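Skelosska clothes steamer review: fine on viscose, hopeless on linen

19 Aug 2026

I buy a lot of second-hand clothes and sell nearly as many, so creases are a regular part of my week. Most parcels arrive looking as if somebody sat on them. The Skelosska handheld steamer claims it will get a garment "sale ready in moments", and I had my doubts before the box was open.

The first one was for a viscose wrap dress, bought for a tenner and folded into a padded envelope the size of a paperback. Credit where it's due, the skirt dropped nicely after two passes. The ties took longer and stayed a bit wavy at the ends. A thin polyester blouse was also no trouble, though a thin polyester blouse will sort itself out if you hang it in the bathroom while you have a shower.

Then I tried linen. A pair of wide Zapata trousers, lined to the knee, proper creases across the lap. I refilled the tank twice and they still looked slept in. The leaflet says to pull the fabric taut with your free hand, so now you have one hand holding a heavy steamer and the other one an inch from the steam. There is a heatproof glove, sold separately. Of course there is.

Wool did better. I freshened up a Breleo coat that smelt of someone else's wardrobe, and the smell went from the body but hung on under the arms. No steamer I've owned has fixed that, whatever the box says about odours.

The tank is the real nuisance. It gives you 10 minutes if you're lucky, and it spits when it gets low. I had water marks on a silk scarf — my own fault for trusting it near silk, but the leaflet lists silk as suitable. The flex is short as well, so you end up steaming wherever the socket is.

Thắng Đào, who runs the alterations counter at Nurovside, told me he'd tried one and gone back to a damp cloth and an ordinary iron. I can't argue with him on cotton shirts or anything with a collar. For pleats and floaty stuff the steamer is quicker, and you won't scorch anything.

Would I buy it again? Not at full price. If you see it reduced in October and your wardrobe is mostly dresses, it might be worth a go. Linen people should keep their ironing boards.

Score: 5 out of 10 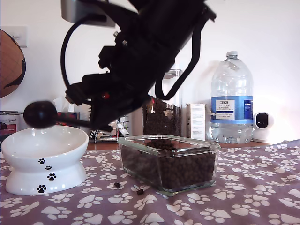
Paw-print cloth in mauve and white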